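Ticket: Britmont hand towels, pilling and stiffness after washing
Status: Open, waiting on supplier
Opened by: Danica Matoušek
Assigned to: Juraj Sýkora
January 2026

Danica Matoušek
The white towels from the last Britmont order don't dry anything. Guests in the rental apartments have complained, and so have the cleaners. You wipe a wet counter and the water moves to the other side of the counter. Britmont says to wash them before first use. We did, 3 times. I'd like a refund or a real answer.

Juraj Sýkora
Asked Britmont. Their reply says the finish "relaxes with laundering" and suggests we cut back on detergent. I've heard that one from every towel company we have ever bought from, so I'm not putting much faith in it. Can you tell me what you're washing with and whether anyone uses softener?

Danica Matoušek
Vikum powder, the unscented one, full scoop. No softener. Elli Hakala did one load with softener in June, but those were the old towels and they still work fine.

Juraj Sýkora
A full scoop is too much for a half load, but I don't believe it explains this. Please try one towel on its own: hot wash, no powder, a cup of white vinegar, extra rinse. Dry it completely. Then lay it flat on a white table and leave it alone until it has cooled, so we aren't judging a warm towel against a cold one.

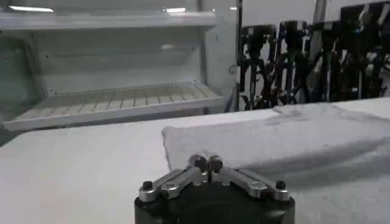 After that, pour 200 ml of water on the table, set the towel down on top without pressing, and give it a minute. Do the same with one of the old ones. If both leave the same puddle, the problem is the wash. If only the new one does, I'm sending it back.

Danica Matoušek
Did it. The old towel took up nearly all of it. The new one was better than before the vinegar but still left a wet patch I had to go over twice. I wouldn't call that fixed.

Nobuhle Engelbrecht
Jumping in from purchasing. The order sheet says 98 percent cotton. Has anyone checked the sewn label? I've had sheets show up with one thing on the invoice and another on the tag.

Danica Matoušek
Tag says "cotton rich." No number.

Juraj Sýkora
"Cotton rich" could mean anything. I've asked Britmont for the fiber test for this batch. They sent a brochure. I asked again.

Nobuhle Engelbrecht
Please hold the repeat order until the test arrives. That one is for 1000 pieces and I'm not signing it on the strength of a brochure. Říha can cover us with their plain terry in the meantime.

Juraj Sýkora
Repeat order on hold. Danica, keep the tested towel separate and unwashed, and use a half scoop for the rest until I hear back.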